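From: Jeanie Tennant
To: Robotics Club members list
Subject: Re: Table-setting task, rules for the December round

Dear members,

Thank you to Blair for the questions below, which several teams have also raised in person. I am replying to the full list so that everyone works from the same answer.

Blair Halliday wrote:
> Could the organizers confirm whether both arms must be used in the
> table-setting task, or whether one may stay parked? Our team would also
> like to know if the wrist view may be used on its own for scoring
> disputes. Finally, is the 43-point maximum unchanged from the Povia round?
>
> Blair Halliday
> Team Malabanan

Both arms must be powered and at their start positions, but a team may complete the task with one. The maximum remains 43 points, and 26 are still required to advance to the Pullivton final. 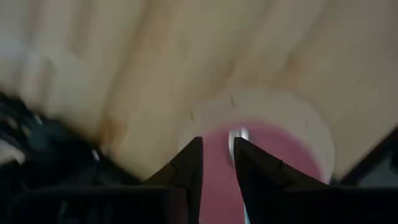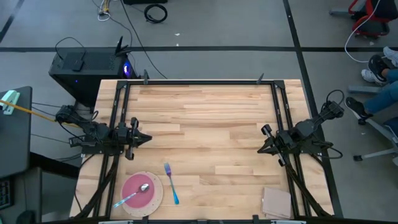 The question of scoring disputes was discussed at length with Ruairi Strachan and Dougal Nisbet. A wrist view will be accepted only together with an overhead or head view covering the same attempt. A single frame taken during motion can be too blurred for a judge to settle a dispute, particularly where pale objects are used. A cup with a whitish rim over light wood is difficult to make out from the wrist, and teams should bear this in mind when choosing their tableware - the plate with the pinkish-red center is far easier to judge against the same tabletop. Fork and spoon handles in blue or turquoise are permitted under the current rules, and no change is planned.

Each team will have 2 practice slots on the shared table, to be booked through Ignacio Olmedo. Requests should give the team name, the preferred time of day and the software version to be tested. Slots begin at 8 in the morning and may not be exchanged between teams without his agreement. Teams using the Bitden controller are asked to save their settings before leaving, as the default profile is restored after every slot.

Further questions on scoring should be sent to this list. Questions about equipment should go to Dougal directly.

Sincerely,

Jeanie Tennant
Faculty Advisor, Robotics Club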